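Household tips: living with bright bulbs

Buy by lumens and ignore the watts. Colour matters too – 3 bulbs from one box can still disagree.
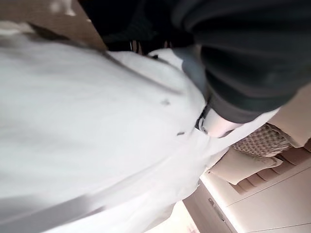

Zodwa Xaba writes that her "warm" kitchen globe makes dinner look like evidence.

Put the coolest light over the sink, where it can only upset the dishes. 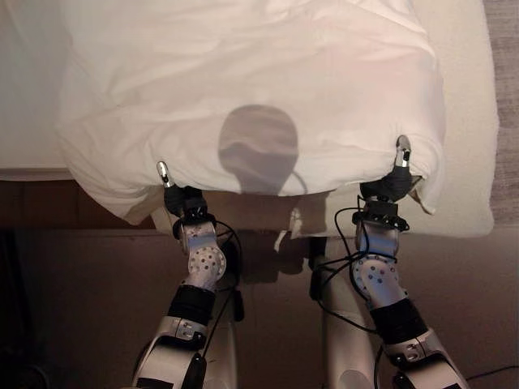

Dimmers come next. An old one will make a new bulb buzz like a trapped fly.
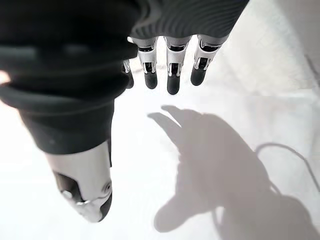
Glare is mostly a matter of where the lamp points. A bright white tabletop throws it straight back at you, so aim at the wall.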